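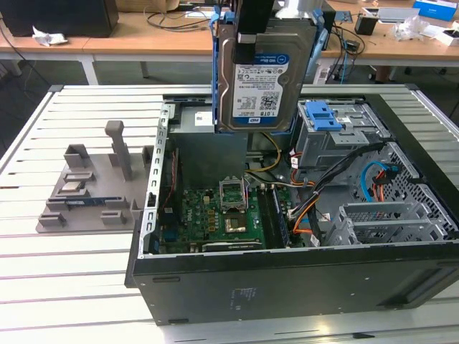
**Rapport d'avancement — projet Thân, reconditionnement d'ordinateurs de bureau**
27 avril 2024
À l'attention de la fondation Plelero
Rédigé par Quang Thái

Madame, Monsieur,

Je vous présente l'état de nos travaux dans l'atelier de Brakley, pour la période financée par votre subvention. Je m'excuse d'avance pour les tournures un peu lourdes, le français est ma troisième langue.

## Où nous en sommes

La convention prévoit 100 ordinateurs démontés, triés et, si possible, remis en service avant la fin du mois de juin. À ce jour, nous avons reçu les tours du lot Lorbridge et nous en avons ouvert 30. Parmi celles-ci, 18 sont prêtes à repartir. Les autres attendent une pièce, ou bien elles serviront de réserve.

Le travail suit toujours le même ordre. La tour est couchée sur la table, on retire le panneau latéral, puis on sort le disque dur avec son support. Les disques du lot sont de plusieurs capacités, et celui de 1 To est le plus recherché par les écoles. Chaque disque est effacé, ensuite testé, et son numéro est noté dans le registre avec celui du boîtier. C'est une étape lente, je le reconnais, mais nous ne voulons pas rendre un appareil avec les données de l'ancien utilisateur.

## Difficultés rencontrées

La première difficulté concerne les câbles. Dans ces boîtiers, le faisceau d'alimentation passe au-dessus de la carte mère et il gêne l'accès aux barrettes de mémoire. Nous avons pris l'habitude de débrancher le câble SATA avant de toucher au support du disque, et de ranger le faisceau sur le côté.

La deuxième difficulté est le processeur. Plusieurs tours nous sont arrivées sans processeur, ce que l'inventaire du donateur ne disait pas. J'ai écrit à Lorbridge à ce sujet et j'attends encore la réponse. Il faut aussi manipuler le levier de fixation avec beaucoup de soin, car les contacts du support se tordent facilement.

Enfin, les loquets en plastique des baies sont fragiles. Nous en avons cassé deux au début — depuis, nous gardons ceux des boîtiers irrécupérables.

## Dépenses

Sur la ligne « petit matériel », nous avons dépensé 405 euros : tournevis, bracelets antistatiques, pâte thermique et étiquettes. La ligne « transport » n'est pas encore entamée.
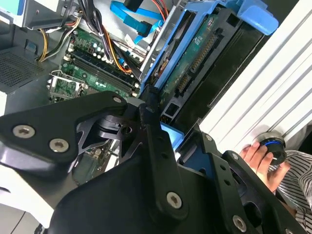 À la lecture de la première version de ce rapport, la fondation Plelero a demandé si les disques qui échouent au test étaient comptés comme des pièces récupérées, et elle souhaitait aussi que les tours incomplètes apparaissent à part dans le tableau final. Sur le premier point, la réponse est non : un disque défectueux est percé puis envoyé au recyclage, et il n'entre dans aucun total. Sur le second point, je suis d'accord et je vais ajouter une colonne.

## Prochaine période

Nous allons continuer l'ouverture des tours du lot et commencer la réinstallation du système sur celles qui sont prêtes. Je voudrais également réserver une étagère aux barrettes de mémoire triées par capacité, parce que pour l'instant elles sont dans des sachets et on perd du temps à chercher.

Si la réponse de Lorbridge n'arrive pas, je vous proposerai d'acheter quelques processeurs d'occasion avec le reste de la ligne « petit matériel ». Il me faudrait pour cela votre accord écrit.

Avec mes salutations respectueuses,

Quang Thái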